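Thread, because I've been asked what I do with my evenings now. I'm building a machine that folds laundry. Rather, I'm building two grippers and a pile of recordings that might one day persuade a machine to fold laundry. My own laundry has never been worse.

The project is called Wenda. It was going to be called Dijkstra, after the shortest path, but then I saw the path it took across a pillowcase.

The arm itself is bolted to a bench at the shared workshop and is at present a very expensive coat hook. Shoulder joint slips. Szabolcs Juhász is redoing the coupler for me. He has been redoing it since September.

So for now it's hand-held grippers at home. You hold one in each hand, you squeeze, you do the chore slowly, and the cameras get what the arm would see if the arm were up to it.

Fingers are printed. Yellow, because yellow was on the spool. Later I read that you want a color that stands out from the cloth, so I've been telling people that was the plan.
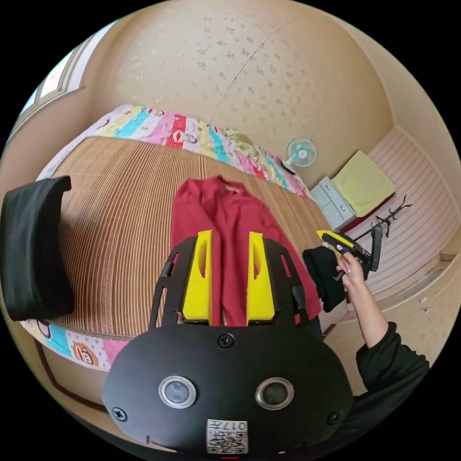
Knitwear is its own problem, by the way. A T-shirt has the decency to be the same shape twice. Anything with long sleeves has opinions. You pick up a cuff and the whole body comes along for the ride.

First version of the fingers was solid and didn't give at all. Worked great on a cardboard box. On cloth it either missed completely or pinched one thread and hung on to that like a terrier.

Second version has a long slot down each finger so it can flex a bit. Print time went down too. Enikő Vida suggested the slot in about four seconds while looking for her keys, after I'd spent two weeks on a spring mechanism. The spring mechanism is in a drawer. We don't discuss it.

Someone asked about the trigger. It's a plain pull, no motor in the hand-held version, return spring out of a pen. The pen springs last a while and then they don't. I now go through other people's pens with a look in my eye.

Recording rules, such as they are:
Start with the garment flat.
Both grippers in view of each other before you touch anything.
Don't talk to the sweater. (There's no audio. It's just for me.)
If you drop it, keep going, then mark it as a drop.

That last one took me a while to accept. My first 16 takes were all perfect since I'd thrown out everything that wasn't. Trained on those and the policy had no idea that dropping was a thing that could happen. It let go of a sleeve in simulation and then folded the air, beautifully. 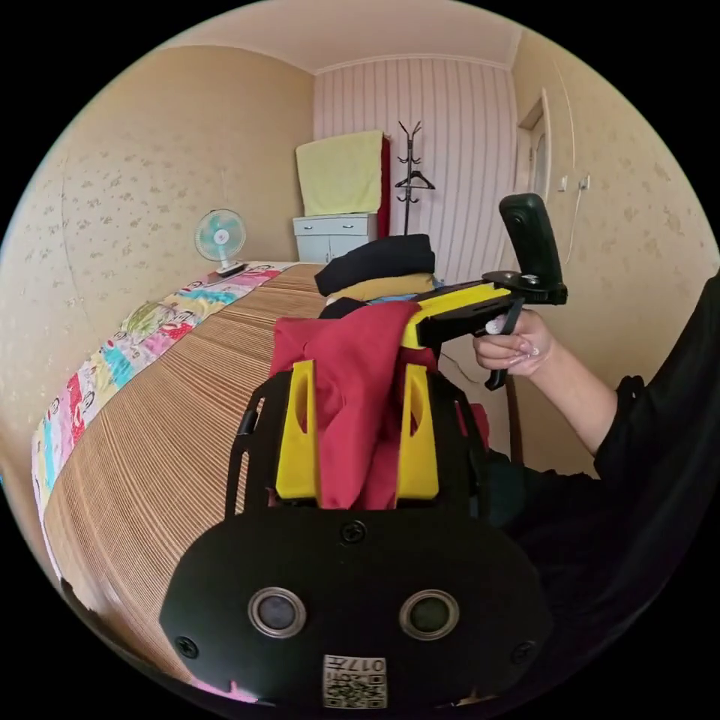

Anyway, two-handed grabs. The part I got wrong for longest is who lets go first. People do it without thinking: one hand takes the weight, the other one opens. With grippers you feel almost nothing through the handle, so you either let go too soon or stand there with both clamped, playing tug-of-war with yourself.

What helped was a tiny pause. Close the second one, wait a beat, open the first. Looks stilted on playback. Szabolcs says I fold like someone defusing a bomb. Szabolcs may finish my coupler whenever he likes.

Current count is 1213 takes, of which a depressing number are me finding the hem.

Files go to the old desktop, which is named Purkus and sounds like a hair dryer. Syncing the two cameras was a whole week. They disagreed by a little, and then by a little more, and the longer the take the worse it got. Now I cut everything at 15 seconds and the drift doesn't get a chance to matter. A real engineer would fix the clock. I own a pair of scissors.

For the person who wanted the parts list: it's coming. It currently lives in three notebooks and one receipt. The body is in black, same filament all through, and the screws are whatever was in the tin – I'd like to pretend they're all the same length.

Tedel, my other printer, has retired from finger duty. Layers kept splitting right where the slot starts. Turning the part on its side fixed it on the good printer and made it worse on Tedel, and I've decided I don't need to know why.

Q from the replies: wouldn't it be faster to fold it yourself?
Yes.

Next up is towels, which everyone says are easy. Rectangles. Four corners. Enikő has a bet on that I won't get past washcloths before the coupler's done, and I'm not sure which of us she's insulting.

Will post finger files once I've renamed them. Right now the good one is called finger_final_old_USE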